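Print this page | E-mail this page
0 comments | 14 shares

ZARKUSSIDE SCREEN PERFORMERS' ASSOCIATION
Minutes of the Residuals and Credits Working Group
February 2022

Present: Morag Purves (chair), Gwenaël Cordier (minutes), four member representatives, one representative of Dameck Payroll. Apologies were received from the legal adviser, who had sent written comments on items 3 and 5.

1. Minutes of the previous meeting

The December minutes were approved with one correction. In item 4, "voice session" should read "voice session or pick-up session." The correction affects the fee table in the annex, and the chair will initial the amended copy.

2. Matters arising

2.1 The request to Gornero Pictures for episode-level broadcast data was answered in part. Data for the first season is complete. Data for the second season lacks repeat dates for three regional channels. Gornero has stated that the missing dates are held by the distributor.

2.2 The credit dispute on the feature "Juntunen" is closed. The performer's name will be restored to the end crawl on the streaming version and on any later physical release. Copies already sold will not be recalled. The performer has accepted this in writing.

2.3 The revised contact sheet for casting offices has not been issued. Carried forward.

3. Residuals for supporting performers

3.1 The Dameck representative presented the reconciliation of supporting cast payments. The ledger holds 1061 payment lines. Of these, 200 were paid at the day-player rate where the weekly rate should have applied. The error arises when a performer is booked for separate days within one production week and the bookings are entered as separate contracts.

3.2 Members asked whether the error could be detected at entry. Dameck replied that the software compares contract numbers and does not compare production weeks. A check on production week can be added, but it will flag legitimate split bookings as well, and each flag would need manual clearance.

3.3 The legal adviser's note was read. Under the current agreement the weekly rate applies from the fourth day worked in a production week, regardless of the number of contracts. Travel days do not count. Fitting days count only if the performer is also on call.

3.4 Agreed: Dameck to add the production week check and to recalculate the affected lines. Corrected amounts will be paid with the next regular run. Statements must show the original rate, the corrected rate and the difference on separate lines.

3.5 One representative asked that interest be paid on the corrections. The agreement provides for interest only where a written claim has been made. No claims are on file. The chair ruled that the point belongs in the next negotiation and asked for it to be added to the list of open points.

4. Voice and likeness work

4.1 The group reviewed the draft clause on game and animation sessions. The current text sets a session at four hours and does not limit vocally stressful material. The proposed text limits such material to two hours within a session and requires notice in the call sheet.

4.2 Discussion turned on the definition of "vocally stressful." The draft lists shouting, screaming, choking and sustained character voices. Two members considered the last term too broad, as it would cover most animation leads. Cordier suggested "sustained character voices outside the performer's normal range." The wording was accepted for consultation.

4.3 The reuse provision was discussed. As drafted, a recording made for one title may be used in a sequel on payment of the original session fee. Members want a separate fee for each title and a right of refusal where the character has changed materially. Purves will redraft.

4.4 The clause on body and facial scans was deferred. The legal adviser has asked for sight of the storage terms first.
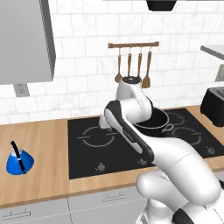

5. Published earnings figures

5.1 Several members have complained that celebrity websites list net worth and salary figures for them without a source. In one case the figure appears to be a production budget attributed to a single performer.

5.2 The adviser's note states that an incorrect estimate is rarely actionable unless loss can be shown. A correction request is the practical course. Agreed: a standard letter will be drafted. The association will not confirm or supply replacement figures.

6. Training budget

A sum of 2000 was approved for two self-tape workshops. Unspent funds return to the general account.

7. Any other business

The on-set parking arrangement at Zarkusside was raised and referred to the locations office.

8. Actions

Dameck: production week check, recalculation (3.4)
Purves: redraft of reuse provision (4.3)
Cordier: standard letter (5.2), contact sheet (2.3)

The date of the next meeting will be circulated by e-mail.

Share (14) | Comments (0)
Print this page | E-mail this page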